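Search the guide
Enter a keyword
Reading time: 4 min

Section 6. Setting up the Flosora irrigation timer

The box says you can do this in one coffee break. Set aside an evening in May, before the beds need water every day, and you will have a better time of it. Most of what follows repeats the maker's sheet, with the steps put back in an order that works and a few claims taken down a notch.

Before you start

You need the timer, the two rubber washers from the small bag, a roll of thread tape, fresh alkaline batteries and a bucket. The Farkska adapter sold as a "must" is only needed if your faucet thread is worn. Try the fit by hand first and keep your money.

CAUTION: Do not use rechargeable batteries. The valve opens on a short burst of power, and rechargeables that read as full can still leave it half open. The battery icon will not warn you.

6.1 Mounting the timer

1. Close the faucet fully. Disconnect any hose.
2. Run the faucet into the bucket until the water is clear, then close it again.
3. Seat one washer flat in the timer inlet. If it sits crooked, take it out and start over.
4. Wrap three turns of thread tape clockwise on the faucet.
5. Screw the timer on by hand. Stop when it is snug.
6. Open the faucet halfway and watch the joint for a full minute.

Note: The sheet calls the joint "drip-proof for life." Check it again after the first hot week anyway. Plastic collars creep, whatever the packaging thinks.

6.2 Setting the clock

1. Open the cover and press SET until the hour blinks.
2. Turn the dial to the hour, then press SET once.
3. Do the same for the minutes.
4. Wait for the display to stop blinking. Pressing SET again at this point takes you into the language menu, and getting back out means starting over.

The clock has no backup. Change the batteries and it goes back to midnight, taking your schedule with it. Write your settings inside the cover in pencil.

6.3 Choosing a schedule

The timer comes with 20 stored programs, named after things like "Cottage" and "Riviera." I have yet to find one that suits a real garden. They can't tell clay from sand, and they have no idea whether it rained. Use the manual mode.
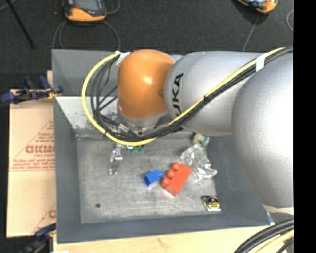

1. Turn the dial to MANUAL and press SET.
2. Enter a start time. For most beds, 5:30 a.m. is fine.
3. Enter a run time. Start with 15 minutes for soaker hose and 25 for drip line.
4. Choose how often it runs. Every third day is a sensible first try.
5. Press SET and hold it until you hear two clicks.

Push a finger into the soil a few hours after the first run. If it is dry below the second knuckle, add five minutes. If it is muddy, take five off. This beats the moisture chart, whose author does not say what kind of soil was used.

6.4 The rain sensor

The Tekin rain sensor is optional, and I would leave it that way. It does stop the timer in a downpour. It also stops it for heavy dew, and once for a bird bath that had been filled too eagerly. If you want one regardless:

1. Mount it in the open, away from eaves and sprinklers.
2. Push the plug in until the collar touches the housing.
3. Pour a cup of water over the pad. RAIN should show on the display.
4. Let the pad dry and check that the word goes away.

CAUTION: If RAIN stays on after a full dry day, unplug the sensor. The timer will not water anything while that word is showing.

6.5 About those savings

The leaflet promises a saving of 2,837 gallons a season. It doesn't say compared with what. On my plot in Distovham the meter showed 789 gallons less than the year before, and that was a wet summer, so I would credit the timer with part of it and the weather with the rest.

6.6 Error codes

E1: Low battery. Replace all of them together.
E2: Valve did not close. Shut the faucet, remove the timer and rinse the inlet screen.
E3: Listed as "reserved." If you see it, take the batteries out for ten minutes and set the clock again.
197: Not an error, although it looks like one. It is the software version, shown for a moment at start-up.

6.7 Before the first frost

1. Close the faucet and run the timer once to empty it.
2. Unscrew it and shake out the water.
3. Remove the batteries.
4. Store it indoors with the washers in the same bag.

Section written by Ataberk Tatlı. Section 7 covers drip lines and connectors.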